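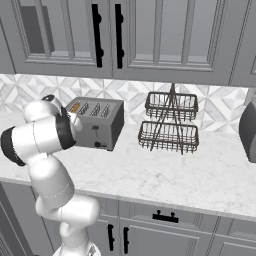 Jorkon Counter Arm with the Millent simulator, reviewed after eight months in a breakfast kitchen

Posted 2 December 2021

I run the breakfast side of a conference hotel in Clistville, so I am not a robot person. I'm an eggs person. But we've had the Jorkon arm since April, and enough people have asked me about it that I'm just going to write the whole thing up and send them the link.

What we bought was two things, really. There's the arm, and there's Millent, the software where you build a copy of a kitchen and try your tasks in it before you let the real arm near real appliances. The Millent license was $2327 for the year and I fought it hard. I figured we'd just teach the thing on the floor. I was wrong! It's the part I'd pay for again first.

The stock kitchen in Millent is a lot fancier than mine (marble counters, geometric tile, a four-slot toaster that looks like it's never met a crumb). You put the arm by the counter, give it a job, and watch it go at the job from whatever angle you like. Toaster work is where we started, seeing as toast is what eats our mornings. On a full house we make toast for 100 people, and somebody used to be parked there the entire shift, doing nothing else, getting yelled at from both directions.

The good stuff. Moving the viewpoint is easy, even for me. Saving a run and playing it back is easy. My morning crew took to it faster than I did, and Hamdia Wubshet, who had the toast station more than anyone, ended up building most of our routines. She knows things like how long you can leave bread sitting before it's garbage, and the installer sure didn't. She got a raise out of it and a new title, and I had to push for both. If you're a manager reading this, please budget for that. The sales folks never brought it up.

The not so good. Clearances are fussy. When the hand comes in close to an appliance you really want to check it from a second side, and I wish the software would nag you about it, because from one side everything can look fine and dandy.

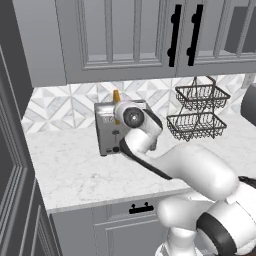

Anoma Bhattacharjee read a draft of this and told me I was being too cheerful, that the toast station was also the spot where you could stand still and chat for five minutes, and that since the arm came in she spends the whole shift on her feet between the buffet and the dish room. Fair. We did not cut anybody, but the hours got denser, and I hadn't thought about that at all. We've added a second short break and I'm still not sure it's enough.

Other gripes: the manual is terrible. Support is great if you call before noon and a black hole afterward. Setup took us about 40 hours spread over a few weeks, a lot of it me re-entering counter heights I'd measured wrong (bring a helper for the other end of the tape).

We also tried the Sikder arm on loan before we picked. It's quieter and I liked the controls, but it didn't come with any kind of practice kitchen, and I wasn't going to have my crew learning on hot equipment at five in the morning.

Four stars out of five. I'd take half a star off if you're a small place, just on price. And let the people who work the station try it before you sign anything. Mine had a list of complaints by the second day and most of them were right.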